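In Praise of the Unmatched Drawer
By Carmela Collado
8 December 2021

My grandmother kept 16 forks in her kitchen on Escobar Street, and I don't believe any two of them came from the same place. A few were wedding presents, one was from a train, and the rest had wandered in after church suppers and stayed. I grew up thinking this was how everybody ate, and I still think it's how everybody should.

I bring it up because my dear friend Soledad Villalobos is getting married in March, and her registry asks for a full service for 12 at a price that made me sit down. I love her, and I'll chip in gladly (I have already told her so, twice!). But I do wish she'd wait a few years and see what finds its way to her.

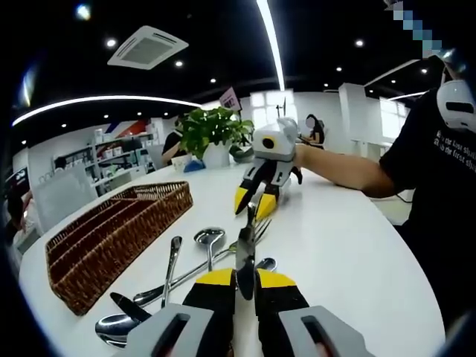
Knives and spoons on a white tabletop.

A matched set makes you careful. You lose one teaspoon down the disposal and the whole box feels spoiled, so the good things stay in the cupboard and you eat your eggs with something else. With a mixed drawer you can have more than 5 people over, lend a handful to the neighbors, and never think about it again — or think about it fondly, when a strange spoon comes home in their place.

So go ahead and buy the odd ladle at the yard sale, Soledad. I'll be bringing you one of Grandma's forks, the heavy one with the bent tine, and I expect to be handed it when I come to dinner.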